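New finger pads for the sorting cell at Jiritero

The small-parts sorting cell at Jiritero is back on full shifts this May, and it has never picked better! The workshop team gave its gripper a proper overhaul, with fresh textured pads on both fingers and a new routine for keeping them clean.

The cell came from Tolteo and handles the fiddly stuff: washers, clips, little molded caps that weigh next to nothing. The old pads had worn smooth at the tips after a long winter of night runs, and parts were starting to slip on the way to the tray. Operators were clearing 230 dropped pieces in a bad week, mostly caps.

Changing the pads is a lovely small job once you have done it a couple of times. The arm is parked low, the air is shut off, and the old pads peel away with a plastic scraper. Then comes a wipe with alcohol, a dry fit, and the new pads go on from the tip down (start at the base and the rows of nubs never line up). Thakur, which molds the pads, suggests a change every 3,000 hours. The team at Jiritero has decided to look at them every 1,000 and swap early if the tips are shiny.

Closing the fingers comes next, and it takes patience. With nothing in the grip, the tips should come together before the rest, so that a thin part gets pinched right at the end. The gripper is closed in tiny steps from the pendant, checked by eye, opened, and closed again.

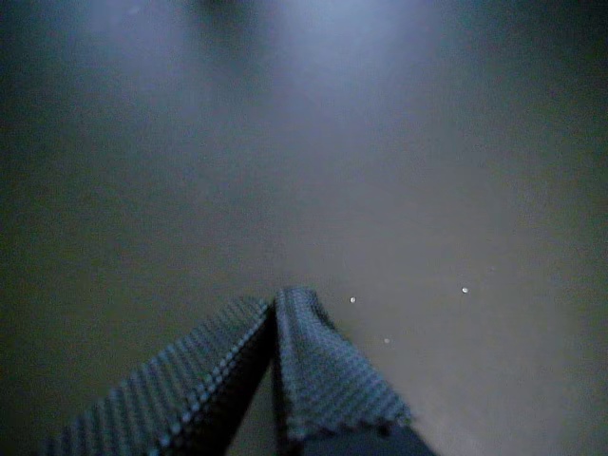

After that it was on to the force setting, which went down by 2 notches from where it had been all winter. The new pads bite so well that the caps no longer need a hard squeeze, and the motor runs noticeably quieter for it.

The second cell, on the Prakura packing line, gets the same treatment next. Its pads are already on the shelf, and the night crew has asked to do the fitting themselves.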